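April 21, 2024. Fruit basket packing, bench notes

Hema wants a packing order for the Trarkidstead display baskets written down by May. I still don't believe there is one. People have been putting fruit in baskets for a long time without an instruction sheet, and most of what I've read on it (the Clerkik handout in particular) says "large at the back, small at the front" and then shows finished baskets that do the opposite.

Today I used the wicker one with the tall wrapped handle and our artificial fruit. Artificial is my first complaint. A real mango has weight, and it settles and pushes the others around. Ours weigh next to nothing and sit wherever you left them. I asked Harish for numbers and he says 312 g for the real mango he put on his kitchen scale and 400 g for a bigger one. I have no figure for the fake ones worth writing down. 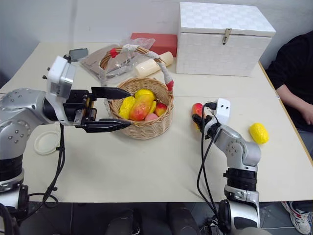

So whatever we decide about order here needs trying once with shop fruit before it goes to Hema. I've said this before. Padmavathi agrees, for what it's worth, but wants the shop fruit to come out of the Varma budget, and I don't see that happening.

What I think I know so far:

- The big mango wants to go in early and lie on a slant. Stood up, it takes the middle and everything else ends up against the wall.
- The skinny yellow piece is a filler. It only looks right once there's something fat beside it to lean on.
- Lemons are a nuisance. Knobbly ends, and they catch on the weave.
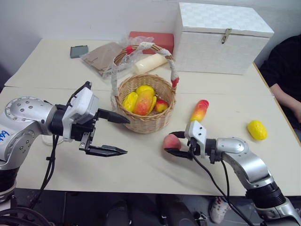 Peaches are where the handout and I part ways. It has them going in first "as a bed," which with real fruit sounds like a good way to get bruises on the bottom layer. I'd put them last and near the front, where the color does some good. With a lemon on the left, the big mango in front and the little apple up against the right side of the basket, there's still a peach to find a home for, and it's plain that a bed of peaches would have pushed that mango up too high. The handle is also in the way more than anyone admits. It's pretty with the white wrap and the red ribbons, but your hand has to go under it or around it for every piece at the back.

Rajeshwari asked whether the spread of colors matters. I said no, then moved the apple twice. Make of that what you like.

Working order, in pencil, not for sending:

1. Yellow pieces to the back and left.
2. Big mango across the middle, slanted.
3. Slim yellow piece upright, to the right of the mango.
4. Apple to the right side. Pale peach into the gap at the front, between apple and mango. The second mango stays on the table until those are in, and I'm not convinced it belongs in a basket this size at all.

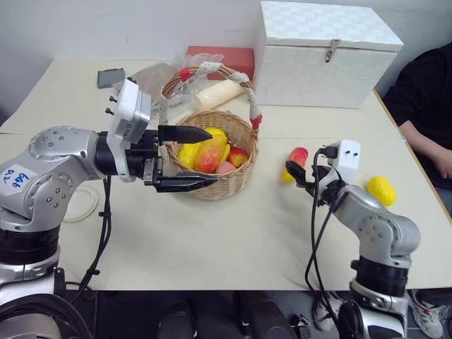

### Things I don't trust

The handout claims 300 baskets were packed to their order with no returns. Returns of what, and from whom? It doesn't say. Gimside's own sheet says 202, same wording otherwise, so somebody copied somebody and changed the number.

Also the idea that a fuller basket looks more generous. Past a certain point it just looks like a basket you can't lift without losing a peach. I'd take one piece out before I'd add one.

And the bench. The top is pale, and bits of white plastic vanish against it. There was a round white lid lying hollow side up. Small stuff should go in a tray before anybody starts on the fruit. I'm not writing that into the packing order, it's housekeeping, but I'd like it done.
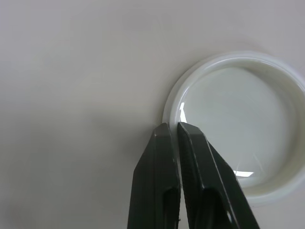 Flora Shearer read this over and disagrees about the peaches. Her note: "Front and last is fine for a photo. If the basket is going to be carried anywhere, the front piece is the first one out, and a peach is the one you least want on the floor. Put the apple there."

Fair, though the apple leaves the front looking heavy. I'll try it her way with the real fruit, if there ever is any. Hema can have the order after that and not before. Still to do: ask Harish which shop his mangoes came from, and find out if the handle unhooks.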